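Birhane reopens on Pesine Street with a bigger kitchen and a shorter menu

11/08/2024

Birhane is back. The Ethiopian spot closed in September after a pipe let go over the kitchen, and regulars have been asking us about it pretty much every week. Doors opened again Friday night at 442 Pesine Street, same block, two doors down from the old place.

Owner Bontu Araya signed the new lease before the old one was even settled. "I did not want people to get used to eating someplace else," she said, in between seating a party of 11 and answering the phone.

The menu is down to one page. Doro wat stays, so does the lamb tibs and the big veggie platter. Gone are the sandwiches and the wings, which Araya says she only ever put on for the lunch crowd. Lunch itself is on hold until she can hire another cook. Injera is still made in house, and there is now a second griddle so the Saturday night wait for it should be shorter. We ate there Friday and didn't wait at all, but it was early.

What we had - the veggie platter, plus an order of kitfo, cooked halfway through because one of us is a chicken about it. The red lentils were hotter than we remember. The collards were great. Coffee comes at the end with popcorn and you should stay for it, even if the check is already on the table.

Saqib Gilani, who ran the front of the house at Skivow until it closed, is managing the floor. He is taking reservations by phone only for now, parties of six or more. Everybody else just walks in. No liquor license yet. Araya expects it before the holidays, and until then you can bring your own bottle, no corkage.

Parking is the same headache as before. The lot behind the bank is free after 6 and the walk is 2 minutes.

Hours are Wednesday thru Sunday, 5 to 10. Closed Monday and Tuesday. Takeout is availble but call ahead, the online ordering page still shows the old menu and the old address.

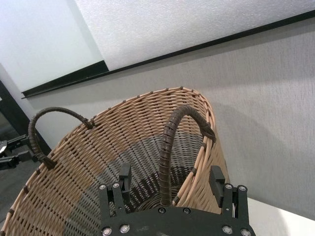
Large wicker basket with a light tan rim and dark brown bindings.

Also in town: Orestis and Themis Vasilakis are moving their gyro counter out of the Weneritz food hall and into a place of their own, no address given yet. Themis says they want a real grill and a door that opens on to the street. The food hall counter stays open in the meantime, regular hours.

Got a tip on an opening or closing? Send it to the food desk.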